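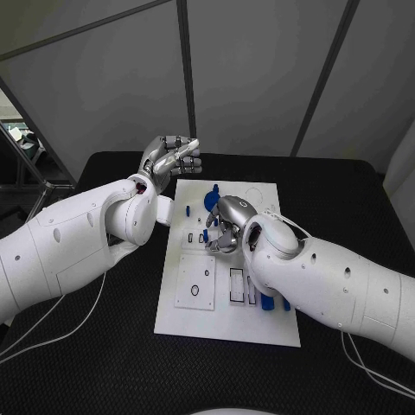 Two white robot arms over a board on a black table

Tariff deficit (electricity)

A tariff deficit is the gap that builds up when the regulated price paid by electricity customers is lower than the cost of supplying them. The shortfall is normally entered in the accounts of the supplier or network company as a sum to be recovered later, and it may earn interest in the meantime. It differs from an ordinary trading loss in that the regulator has accepted, at least in principle, that the money is owed.

Causes

Deficits usually arise when fuel or wholesale power costs go up faster than tariffs are reviewed. A regulator that sets prices once a year cannot respond to a sharp rise in gas prices in the second month. Governments may also hold tariffs down before an election, or load the cost of renewable support and social discounts on to bills without raising the bills to match. High network losses and poor collection of payments make the position worse, although some regulators refuse to count these towards the recognised sum.

Recovery

The simplest method is a surcharge on later bills. Where the balance is large, the surcharge may be spread over many years. Other methods are a direct payment from the state budget, a transfer of the debt to a public body, and securitisation, in which the right to collect the surcharge is sold to investors. Securitisation gives the supplier cash at once but fixes the cost on customers for the life of the bonds.

The Clundden case

The distribution company Clundden recorded a recognised deficit of 600 million at the end of its second price period, rising to 666 million with interest. Its lenders, led by Zaltberg, agreed to extend short-term loans while the regulator considered a surcharge. The order of Oct 28, 2022 allowed recovery over 6 years, beginning with the December bills. Households using very little power were exempt, and their share was met by a payment from the budget.

Mutua Mabula and Hằng Phan, who studied the order, argued that the period was too long and that interest would take up roughly a fifth of all the money collected. Recep Keskin took the opposite view, holding that a shorter period would have led to more unpaid bills. The rival supplier Gökçe objected that customers who changed supplier would escape the charge. It was later moved to the network part of the bill, which all customers pay.

Accounting treatment

Practice varies. Some companies show the balance as a regulatory asset, while others record it only when it is billed. Auditors generally look for a written order and a stated recovery period before accepting the former.

See also

Cross-subsidy
Price cap regulation
Stranded costs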